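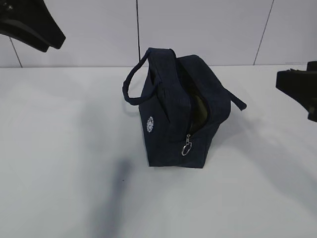
Figure 3. Navy blue fabric bag with carrying handle, partially unzipped, on a white tabletop.

4.2 Cold-start behavior of the retrofitted buses

The cold-start trials gave us the most exciting results of the whole project. When the Pirnport depot agreed to let us work on its older diesel buses, we expected the new aftertreatment units to struggle on winter mornings, as the earlier units had done in our bench work. The Ziltero unit places the oxidation catalyst and the particulate filter in a single insulated housing, close to the turbocharger outlet, and so far less heat is lost on the way. The reference buses kept the original layout, with the filter mounted under the floor behind the rear axle.

We followed 7 buses through February, all on the same hilly route and all parked outdoors overnight. Each one was started from cold and left at idle for 2 minutes before pulling out, in line with depot practice. Exhaust temperature was logged upstream and downstream of the catalyst. Drivers were told nothing about which layout they had, although the change in exhaust note gave it away to several of them (the close-coupled housing is a good deal quieter, a bonus we had not planned for!).

The close-coupled buses reached catalyst light-off well before the first long climb. On the reference buses this usually happened partway up the hill, and on the coldest mornings only near the top. The gap between the two layouts was roughly 15 percent of the total route time, and it held up across drivers and passenger loads. We find this very encouraging, for the first climb is where an engine of this type puts out a large share of its nitrogen oxides.

Urea dosing followed the same pattern. The Flemico dosing controller waits for a stable temperature at the injector before it starts to spray, and with the original layout it would often start, stop and start again as the bus pulled in at closely spaced stops. With the insulated housing the starts and stops almost vanished.

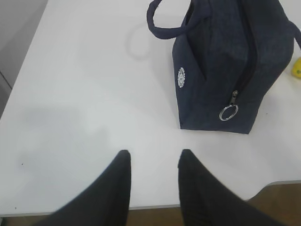

Deposits at the injector tip were also lighter, and the mechanics could clean them off with a soft brush. On the reference buses the tips had to be soaked. We did not weigh the deposits, and a later study should certainly do so.

One result surprised us. Back pressure in the close-coupled units rose faster than the model in Section 3 predicts, and for a while we suspected the filters. The cause was a flexible coupling, supplied by Oberholzer, that had been fitted with a slight twist on two of the buses. Once the couplings were refitted the pressure curves dropped back onto the predicted line, and the match from that point on is lovely to see. Readings taken before the refit have been left out of the averages but are kept in the data set.

Fuel use barely changed. We had hoped for a small saving from fewer forced regenerations, and there may well be one, but 30 days of service is too short to separate it from changes in weather and traffic. A full year on the same route would settle the matter, and the depot is keen to carry on.

4.3 Warm-running behavior

Once fully warm, the two layouts were hard to tell apart. Conversion rates over the flat section of the route overlapped at every speed, and the controller asked for nearly the same amount of urea in both cases.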